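# Glass mixing bowl on a light folding prep table: how do you stop it sliding?

Posted in Kitchen & Household > Small Kitchens

**Ullenbridge_Flat5**

My kitchen has one stretch of counter, 200 cm long, and most of it is taken up by the sink and the drying rack. I bought a small side table to use as a prep surface. It has a wood-look top and a metal frame. It is fine for holding things. It is less fine for work.

The main use is slaw and other shredded cabbage, a batch every week or so. I cut the cabbage on a board, move it to a glass bowl, salt it and work it by hand until it gives up its water. Two problems:

1. The bowl travels. When I press down and turn, it moves toward the edge of the table.
2. The table itself shifts on the floor. It is vinyl tile, not carpet.

I have tried a folded dish towel under the bowl. It bunches up. I have also tried a rubber shelf liner, which held for a few minutes and then slid along with the bowl once some brine got under it.

I would like to keep using the glass bowl. Plastic holds the smell of onion and metal bowls are noisy. I do not want to screw anything into the floor, as this is a rental. A thicker tabletop is possible if someone thinks it would help. Budget is small.

**Zane Tamošiūnaitė**

You have two separate friction problems, and they should be solved in order, starting from the floor. If the table moves, nothing you put under the bowl will feel right.

Table first. Turn it over and look at the ends of the legs. Hard plastic caps slide on vinyl. Replace them with rubber ones of the same inside diameter, measured with a caliper or by wrapping a strip of paper around the leg and dividing by 3.14. Wipe the floor with plain water before you set the table back down. Residue from floor cleaner acts as a lubricant, and it will defeat new rubber in a day. Check that all feet touch the floor at once. If one is short, the table rocks, and rocking turns into walking.

Then push one end of the table against a wall or a cabinet and stand so that you press toward it. This costs nothing and removes most of the movement.

Now the bowl. A dry towel under glass is close to the worst case, because both faces slide. Use a damp one. Wet a thin cotton cloth, wring it until it no longer drips, fold it once and lay it flat. Thick terry does not work well. If you want something permanent, get a silicone baking mat and cut a square larger than the base of the bowl by a couple of fingers on each side. Silicone grips only when both faces are clean. Rinse off brine when you notice it and dry the mat before you continue.

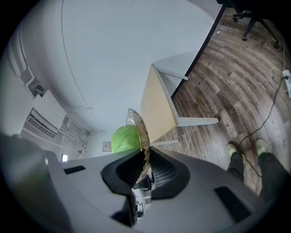 Does it matter how full the bowl is?
Fill it to half its depth at most before salting. A heaped bowl forces you to push sideways to keep the cabbage in, and sideways force is what moves the base. Salted cabbage loses volume quickly, so a second load can go in after the first has softened.

On the glass itself: a molded or patterned rim is good for grip with wet hands, but check it before each use. Run a dry fingertip lightly around the outside. Chips in a raised pattern are harder to see than chips in a plain edge. A bowl with a chip should not be used for food that you work by hand. Also avoid going straight from hot dishwater to refrigerated cabbage if you do not know whether the glass is tempered or borosilicate.

As for order of work, I do the following:

- Quarter and core the cabbage on the counter, where you can lean on the knife.
- Shred on the counter as well.
- Carry the shreds to the table and use the table only for salting and mixing.
- Salt at 2 percent of the shredded weight for slaw. Let it stand before you squeeze.

Chopping on a light table shakes the joints loose. If you have been doing that, tighten all the frame bolts now and again in October or so.

A thicker tabletop will not help with sliding. It adds some weight, but it adds it high up. Put the weight low instead, such as a bag of rice on a lower crossbar or shelf, if the frame has one.

**hirvonen228**

Just put the bowl in the sink. I have done it this way for 3 years. The sides hold it and the brine goes down the drain. No table needed.

**Ullenbridge_Flat5**

The sink is shallow and the bowl sits above the edge, so that does not work here, but thank you.

Update for anyone searching: the leg caps were hard plastic, as suspected. Rubber replacements were cheap. With those and a damp cloth under the bowl, the table stays put and the bowl turns a little but no longer travels. I have not bought the silicone mat yet. One leg was slightly short and I fixed it with a circle of cardboard inside the cap.

**Wostelen_K**

Cardboard will go soft the first time you mop. Use a washer that fits inside the cap.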